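**Two arms, one table: paper or mat under the cubes?**

**vuorinen_j** wrote:

Our two-arm setup at the Brollow workshop is finally running on one controller. The job is simple: pick up colored cubes, put them down where they belong, repeat. I've got 171 runs logged. The greens are the problem. When two of them end up together, the gripper takes both as one piece and the placement is off.

Cable routing is not final. The straps are holding it for now. 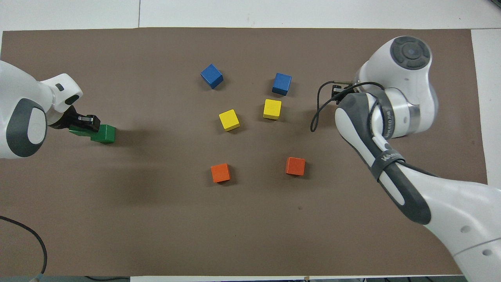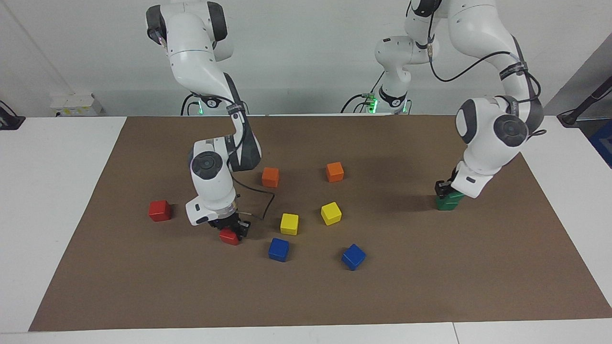 What I want to know is whether I should fix this in software or change the fingers. The fingers are stock. Closing force is set to 16 in the config and I haven't touched it.

---

**halfdan_r** wrote:

Software. Look at the length of the thing before you close on it. If it's longer than one cube, nudge it apart first.

I'd worry more about those cables. A loop hanging that low will snag on a cube or the other wrist sooner or later.

---

**Ditte_V** wrote:

Disagree on the nudge. I tried that on my own build and it pushed the blocks into their neighbors. Narrower fingers fixed it for me in one evening. Print a set, add a thin rubber pad, done.

Agree on the cables.

---

**vuorinen_j** wrote:

The loops need to be that long for the wrist to turn all the way. I shortened one in the spring and pulled the plug out of the gripper.

Ditte, what did you print them in?

---

**Ditte_V** wrote:

PETG, three walls. PLA cracked at the screw holes.

---

**halfdan_r** wrote:

Then run the slack up to the elbow and clip it there. You keep the length without having it down where the work is.

Narrower fingers won't help if the camera still reads two greens as one block. You'll grab the middle and get both again.

---

**lina_ah** wrote:

Halfdan is right about that part. Check what the detector returns before you print anything. Also space the cubes wider at the start until you have the rest sorted.

---

**vuorinen_j** wrote:

Checked. It returns one box for the pair, so it's detection first. I'll print the fingers anyway and try the elbow clips next time I'm in.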